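**Ticket: gripper order is over budget, need a decision before I send the PO**
Opened by: Yoon-hee Shim
Status: open
Date: October 6, 2021

Hi all! Sorry for the long one, but I've been going around in circles with the quote and I'd like somebody to check my math before I bug Ferdinand again.

So, the Lakitz quote came in at $3,787 for the hand-held gripper set, and the line in our budget says 3,000-something with no tax and no shipping (my fault, I copied it from the February sheet). What I've tried so far:

**Try 1: drop the spare finger pads.** Takes $300 off. I was happy with this for maybe an hour, and then In-ho reminded me that pads are the part we go through fastest, and ordering them later means a second shipping charge. Put them back.

**Try 2: ask for the older housing.** Dekeck still lists it at $1,190 a piece. Looks great until you read the small print and see that the fingers are sold separately (grrr). Also the lead time is "on request," and I've requested twice with no answer.

**Try 3: split the order over two budget years.** Adom says accounting will allow it if each half has its own PO and its own reason. This is the one I like best right now! I still need somebody to tell me which half comes first.

> **In-ho Shin:** Grippers first, please. Mounts and markers can wait, we can print markers ourselves.

> **Adom Abubakari:** Fine by me, but keep the first PO under 1,000 over the line or it goes back to Ferdinand for a new signature.

OK so that's where we are. For the "reason" box on the form I have to say what the things are for, and I'd like to keep it simple: picking up fruit and other small household stuff, by hand, in the white room. I'm attaching these two to the form.
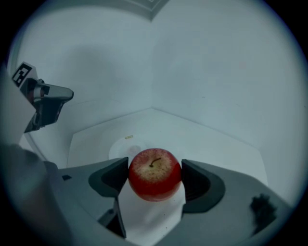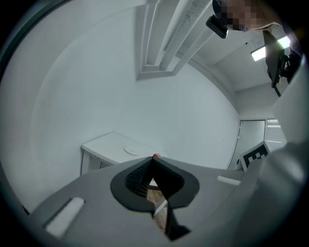
Back to the money. If we go with the split, the first PO is the grippers plus the pads, and the second is everything with a bolt in it. I've asked Lakitz to requote it that way and to put shipping on its own line this time, so I don't have to dig for it. Their sales guy, Deok-su Cheon, has been really nice about all my emails, and he thinks he can hold the price until our form clears.

Still open:

- Does the Irkine room get billed to this project or to general? It changes which form I use.
- Can somebody dig out the tax exemption letter? I looked in the shared folder and only found the expired one.
- Ferdinand, are you OK signing the first half before the second half has a number on it?

I'll leave the ticket open until I have the new quote. If anyone has a better idea than the split, please add it here and not in chat, I lose things in chat!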